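4. Recording a bed task (Clavum hand grippers)

1. Hold one gripper in each hand, by the handle.
2. Check the green light on both bodies.
3. Open the fingers fully and wait 5 seconds — the Pleteck recorder needs this to set zero.

Caution: do not cover the vent grille with your sleeve.

Note: in our August trials, 27 of 33 rejected recordings started with closed fingers. 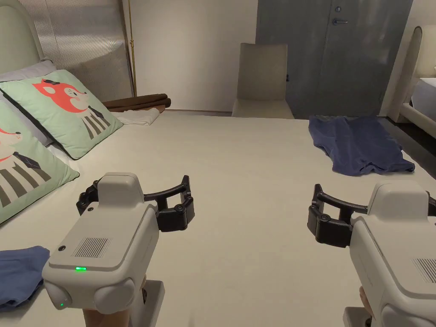 STARTING POSITION

4. Keep both grippers above the sheet, fingers open, then begin folding.

Shares 5 | Comments 27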